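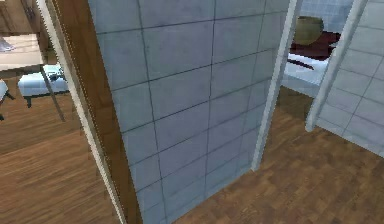

Brostent adds a water-based tile and trim primer to its Zestari range

Coatings maker Brostent has added a water-based bonding primer to its Zestari line, intended for glazed tile, previously varnished wood and most rigid plastics. The product, sold as Zestari Grip, went to trade counters in October 2021 and replaces the solvent-based primer the company has supplied under the same range name. Retail stores will receive it in November.

The change affects anyone who has been specifying the older primer by part number. The old product will be supplied until stock runs out and will not be made again. Brostent says the two can be used on the same job but should not be mixed in the can, and that a surface already coated with the solvent version needs a light sanding before the new primer goes over it.

Zestari Grip is an acrylic dispersion with a matte finish, supplied in white and mid gray. It can be tinted to pastel strength only. Deeper shades reduce adhesion on glazed surfaces, and the data sheet asks that the color be built in the topcoat. Spreading rate on a smooth, non-absorbent surface is given as 300 square feet per gallon for each coat. On bare softwood the figure drops to 200.

Application is by brush, short-nap roller or airless spray. The primer is touch dry in one hour at normal room temperature and can be recoated after four. Full hardness takes seven days, and tiled surfaces should be kept free of standing water for that time. The minimum temperature for both air and surface is 50 degrees Fahrenheit. Thinning is not recommended for brush or roller work. For spray, up to five percent clean water may be added.

Preparation is largely the same as for the earlier product. Grease, soap residue and wax must be removed with a detergent wash and a clean rinse. Silicone sealant has to be cut out completely, as the primer will not wet over it. Grout that is loose or powdery should be raked out and replaced, then left to cure before coating. 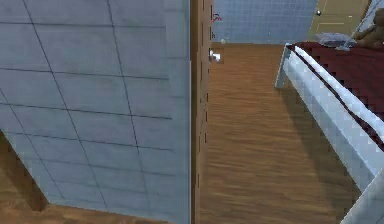 Glazed tile does not need to be sanded under the new instructions, although gloss varnish does. The data sheet calls for 180-grit paper on varnished doors and casings, followed by wiping with a damp cloth. Tannin-rich woods such as oak need a separate stain-blocking coat first – the water-based formula does not hold back tannin bleed on its own, and two coats will not make up the difference.

The adhesion figures come from Karabulut, the laboratory Brostent uses for cross-cut and pull-off testing. The laboratory prepared 781 panels over the course of the program, covering ceramic, varnished wood, rigid PVC and melamine-faced board. Of these, 33 failed the cross-cut test at seven days. Most of the failures were on melamine, and the final data sheet lists that material as suitable only after sanding and a test patch.

"The failures on melamine were consistent enough that we changed the instructions and left the formula alone," said Songül Türkmen, technical manager for primers at Brostent. "On glazed ceramic the results were at least equal to the solvent product. It is slower to reach full hardness, and installers need to plan for that."

Any water-based or solvent-based topcoat in the Zestari range can be used over the primer. Two-part epoxy finishes can also be used, but only after the full seven days. Brostent has not tested the primer under other manufacturers' two-part products and gives no guidance on them.

The primer is not rated for floors, shower interiors or any surface under constant immersion. For those areas the company refers users to Zesix, its two-part epoxy system, which is unchanged. Zesix primer and Zestari Grip have different mixing and safety instructions, and the labels now carry different colored bands to keep them apart on the shelf – blue for Zesix and yellow for Zestari.

Pack sizes are one quart, one gallon and five gallons. The five-gallon pail is available in white only. Unopened cans keep for two years if protected from frost. Updated technical and safety data sheets are available from trade counters on request.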